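Home | Workplace | Food | Archive | Contact

Print this page | E-mail this story

The robot gets the counter until noon

23 April 2019

The kitchen supervisor at Oker has worked with three managers and one robot, and says the robot is the only one that ever put the ketchup back.

"It takes its time," she says. "You could eat a sandwich watching it go for a bottle. Some of us have."

Oker, which runs staff lunches for the offices at Plondia, took the machine on in January. It came from Flarkell with a binder and a promise that it would free people up for other work. The other work, so far, is laying things out for the robot.

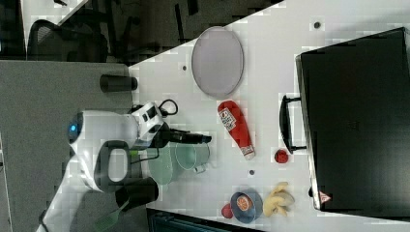

She used to set up the counter by feel. Now she thinks about which way a bottle is lying and whether a bowl is too near the edge. "I've gotten tidier," she says, not entirely pleased. "My husband would like to know why it doesn't carry over."

Her crew expected layoffs. What they got was a log sheet. Every pickup is written down, good or bad, and the count stood at 3952 when I visited. Of those, 3363 were marked good. The rest, she says, were "mostly fruit."

Does she worry about her job? She worries about Yazdani, the scheduling software that arrived the same week -- it cut her Friday shift before the robot had learned apples.

"The robot I can stand next to," she says. "I can see what it's up to. The other thing just sends me an e-mail."

Then she went to cut up more bananas.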